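The Great Gedora Independence Question

Well, it's been quite a month on our street. Regular readers will remember that in August the residents of Gedora Close (30 houses, one postbox, a disputed hedge) voted to leave the rest of the town. I'm delighted to report that talks have now entered their fifth hour of arguing about the biscuits.

Our chief negotiator, Ailbhe Flanagan, has been magnificent. She walked into the town hall on Tuesday with 60 demands and came out with a parking ticket – which she is treating as formal recognition by a foreign power.
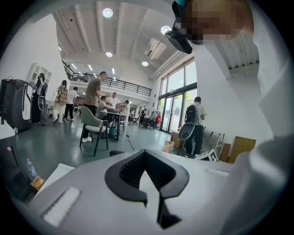
The border is the tricky part. It currently runs through the Priedītis family's kitchen, so Mr. Priedītis has to show his passport to reach the toaster. He says he doesn't mind the lines but the duty on marmalade is a disgrace, and I have to say I'm with him!

Then there's the money. Our new currency, the stirudum, launched at 9 a.m. at a rate of 5 to the dollar. By lunchtime it was 700. The finance minister (my brother-in-law, he has a calculator) blames speculators in Jundska Avenue, who have been buying up our bottle caps all week. 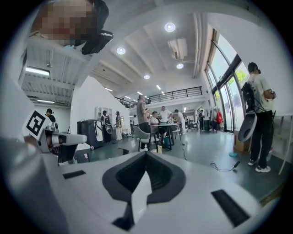 National Anthem: Entries Still Open

We've had two songs so far and one of them is just the ice cream truck played slower. Please, please send more – words optional, no bagpipes after 10 p.m. The winner gets a seat in the Senate, or the folding chair from my garage if the Senate is full.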